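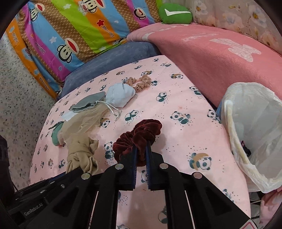
In Praise of the Small Things We Keep Losing

My grandmother had a dish by her front door, and in forty years I don't believe I ever saw her hunt for anything. Keys, hairpins, the stub of pencil she liked for the crossword, it all went into the dish when she came in and came out of it when she left. I thought this was terribly dull when I was a girl. I have come around, slowly and with a great deal of time spent on my knees looking under furniture, to thinking she was the wisest person in our family.

What got me started on this was a Wednesday column by Simão Baptista, whom I have read for years and nearly always enjoy. He argued that we ought to stop fussing over little things altogether. Hair ties, lip balm, pens, buttons: buy them by the bag, he said, lose them cheerfully, and save your attention for what matters. He even did the sums for his own household and came up with 164 hair ties bought since his daughters started school (I would love to know how he kept track, but I take him at his word).

I understand the appeal, I really do. I have been late to work over a scrunchie. But I think he is wrong, and I'd like to say why, if you'll bear with me.

For one thing, the bag from the store never turns out to be the same as the one you lost. Anyone with thick hair will know what I mean! There is one that holds and doesn't pull, that has stretched just so, and you can put a dozen new ones on the dresser and still go looking for it. My own favorite came from a little shop called Bettencourt, long closed now, and I would be sorrier to lose it than I would my good umbrella.

For another, I think caring for small things is how most of us learn to care for anything. A child who is given a drawer, even a shallow one, and told that it's hers and she may keep what she likes in it, will fuss over that drawer like a museum keeper. My niece has one with a marble, two ribbons and a button off her grandfather's coat, and heaven help you if you move the button.

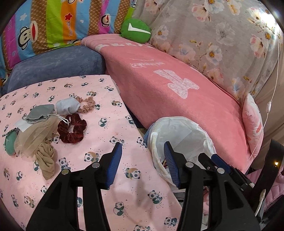

A Modest Proposal for the Bedroom

So I would ask Mr. Baptista, and anybody else tempted by the big bag, to try my grandmother's way for one month. October is a good one, when the evenings draw in and you're home anyway. Find a dish. It doesn't have to be pretty, and mine has a chip in it. Put it where you already drop things, even if that's a silly place, and empty your pockets into it before bed.

You will still lose a few. I lost an earring last week and I expect the vacuum has it. But I looked for it, and I mean to look again on Saturday when I strip the beds.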